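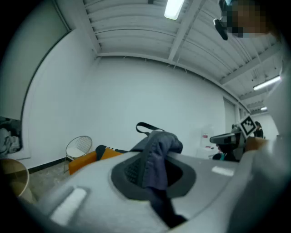
drilholm_keeper
Second pair of hand grippers is ready, so now we have 4 in the Bollham workshop. The task is tidying a sofa: pick up the bag, then the small things. I have 122 recordings so far. My problem is soft fabric. The fingers close on the bag but I can't tell from the wrist camera how deep they hold it. Does anybody have advice?

usstead22
Take the bag by the strap. It is thin and dark and it gives you a clear edge.

drilholm_keeper
I tried this on 8 of them. The strap folds down when I come near, and then I am searching for it. With the body of the bag I am faster, and the other hand stays free for the next thing on the seat. 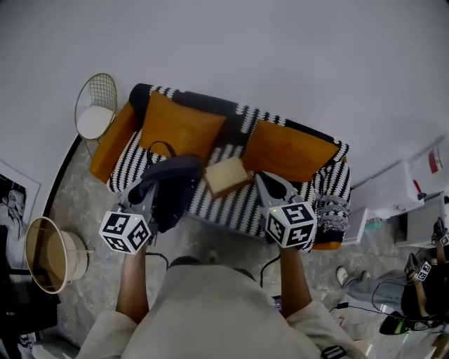
Also I have to watch my cables. If I turn the wrist too far, the left one pulls.

simek_fan
I don't agree with usstead22. A strap is good for one bag only. On my Šimek arm I printed wider finger pads and I never went back.

usstead22
Wider pads are terrible for bottles, they slide.

drilholm_keeper
Bottles are the other half of my question, because I want to keep the same fingers for both. A clear plastic bottle is hard to see against a striped cover.
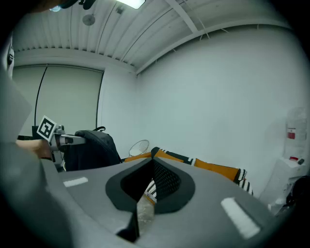

I could change the cover to a plain one, but then it is too easy.

simek_fan
Keep the stripes. Put thin rubber on the pads, 4 mm, and try again.

drilholm_keeper
OK, I will glue it tonight.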